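Bringing a Tired Cutting Board Back to Life
By Etornam Gyamfi

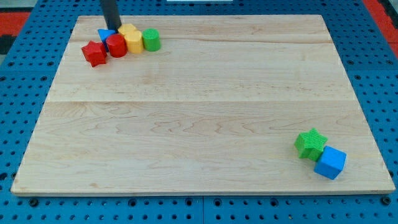
Pale maple with square edges and plenty of wavy grain.

I love a maple board! It's kind to knives, it looks great on the counter, and a scruffy one can nearly always be saved in an afternoon. My oldest came from a yard sale in Wirnstead and had gone gray and fuzzy from years of soaking in the sink.

Start with a good scrub. Sprinkle coarse salt over the top, rub it in with half a lemon, rinse both sides and stand the board on its edge overnight. It has to be bone dry before you sand, so don't rush this part.

Next, sand with 120 grit, always along the grain. Wipe the board with a damp cloth, let the fuzz rise and dry, then go over it again by hand with a finer paper. (I know, it feels like going backward – do it anyway, the difference is amazing.)

Now the fun bit. Warm some food-grade mineral oil in a jar set in hot water and flood the top, the bottom and especially the end grain. Leave it for 30 minutes, wipe off what's left and do it again. A thirsty board will take three or four coats, and the color that comes up is gorgeous.

Skip olive oil and other cooking oils, which go sticky and smell awful after a while.

For day-to-day care, wash with a little dish soap, dry right away and keep it out of the dishwasher. Onion smell? Baking soda paste, ten minutes, rinse. I re-oil mine every month or so, and give it an extra coat in November when the heat comes on and the air gets dry – that's when boards like to split.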